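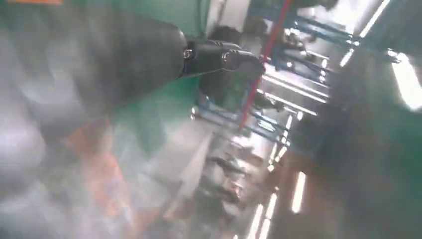 The arm with its gripper open, with blue metal framework and strip lighting behind. Culholm open day.

The Culholm site of Dolivis opened its doors to the public in January, for the first time since the company moved its handling work there from the Villa building on the other side of town. Visitors were received from ten in the morning until four in the afternoon and were taken through the workshop in groups of no more than 32. Demonstrations of the Nastover handling programme were given on the hour. After the last of them, Gemma Sanna, head of the programme, and Lucrezia Zanetti, who is responsible for training at the site, agreed to speak to this newsletter.

Ms Sanna said that the decision to hold an open day had been taken in the autumn. "We have had school parties and we have had customers," she said, "but a person living three streets away had no means of coming in. We had received a number of letters asking what was done in the building. It seemed right to answer them by opening the door."

Requests for places came to some 800. The company had planned for far fewer, and the afternoon programme was extended by an hour as a result. Ms Zanetti, who drew up the timetable, described the final week as a busy one. "I rewrote the rota four times. In the end we put two members of staff with every group, one to lead and one to stay at the back and take questions from people who did not wish to ask them in front of everybody. The person at the back was kept very busy."

The Nastover programme concerns the picking and placing of small parts of mixed shape. In its present form an arm takes parts from a tray, turns them the right way round and sets them down in a second tray, from which they go on to be packed by hand. Asked why the programme had begun with such a modest task, Ms Sanna replied that she did not regard it as modest.

"A person picks up a bracket without thinking about it. We have to think about all of it: how far the fingers should open, from which side they should come in, what should happen if the part has slipped under another one. We spent most of a year on parts that had slipped under other parts. I would say that it is still the question I am asked about most by the engineers and least by the visitors."

What the visitors asked about, she said, was speed. Several people remarked during the demonstrations that the arm moved more slowly than they had expected. Ms Sanna confirmed that it had been run below its working rate for the day. "That was agreed beforehand as part of the safety arrangements. I also think it is easier to follow. At the full rate you see a part in one tray and then you see it in the other, and you have learned nothing about how it got there."

The demonstrations consisted of a short talk, a run of the standard tray and a run of a tray filled by a member of the audience. The last of these was introduced at the suggestion of Ms Zanetti, against the advice of some colleagues.

"There was concern that it would go wrong," she said. "It did go wrong, twice in the morning and once after lunch. On the first occasion a gentleman had stood all the parts on end, very carefully, and the arm knocked over the one beside the one it wanted. He was delighted. We reset it and carried on. I had told the team that a failure should be explained aloud at the time, and they did that well."

Ms Sanna added that a record had been kept of each of these trays, and that the layout with the parts on end had been added to the list used for testing. The list now holds 2000 layouts. "Most of them were made up by us," she said, "and you can tell. We are tidy people. The public is a good deal more inventive."

The conversation turned to employment, which had been raised by visitors in nearly every group. Ms Sanna said that she had expected this and had asked for time to be left for it. She stated that no post at Culholm had been closed on account of the programme, and that the packing team was the same size as when the work was moved from the Villa. She declined to make a promise about the years ahead.

"I was asked for one this afternoon, by a woman whose son is about to leave school. I told her that I could say what we have done and what is in the plan for the coming year, and that I could not go beyond that. She did not much like the answer. I understood why. I would sooner she went home with that than with something I might have to take back."

Ms Zanetti spoke at greater length about training. Members of the packing team are offered a course in setting up and minding the arm, given during paid hours. It covers starting and stopping, changing the finger pads, clearing a fault and writing up the log at the end of a shift. The first intake finished in the spring, and several of those who completed it were leading groups on the open day.

"People came to me afterwards and said how well the engineers had explained it all," she said. "I had the pleasure of telling them that the person they had been listening to was from packing. The course is not difficult, but it is long, and the chapter on the log is not popular. I insist on it. When the arm stops during the night, the log is what the morning shift has to go on."

She was asked whether it was hard to persuade experienced staff to take part. She said that the younger staff tended to put their names down early and drop out, and that the older ones waited and then stayed. Places on the next intake are being kept for staff on the evening shift, who found the hours of the first course difficult to manage.

On the practical side, both speakers acknowledged that some matters would need to be put right before the event is repeated. The talk could not always be heard at the back of the group. Parking was short from the middle of the morning, and visitors who came by bus had to enter by the goods gate, where there was no sign. A visitor using a wheelchair reported that the route past the stores was too narrow in one place, and the route was changed before the next group set out. Ms Zanetti said that the revised route would be used in future.

No date has been set for a second open day. Ms Sanna said that she would prefer to wait until the next stage of Nastover, in which the arm will work from a deep bin in place of a flat tray, can be shown to the public. She did not wish to say when that would be. In the meantime, schools and local societies may apply in writing for a visit, and requests will be taken in the order in which they arrive.

Asked what she would remember of the day, Ms Zanetti mentioned a girl in the eleven o'clock group who had wanted to know what the arm did at weekends. "I said that it was switched off and had its cover put on. She asked whether it was the same cover every time. I had to go and check. It is."

Comments (4)

P. Harding
My husband and I were in the two o'clock group and enjoyed it very much. Please do something about the sound, though. We were at the back and missed most of the talk.

Culholm resident
Good to see inside at last. I would have liked more on noise and on lorries in the evening, which is what most of us on the lane want to ask about.

M. J. T.
I worked at the Villa for many years and packed those brackets by hand. They do slip under one another. I am glad it is not only me who found them a nuisance.

Annette
Is the training course open to people who do not work there already? The article does not say.

Contact the newsletter office | © Dolivis, Culholm. All rights reserved. | Back to top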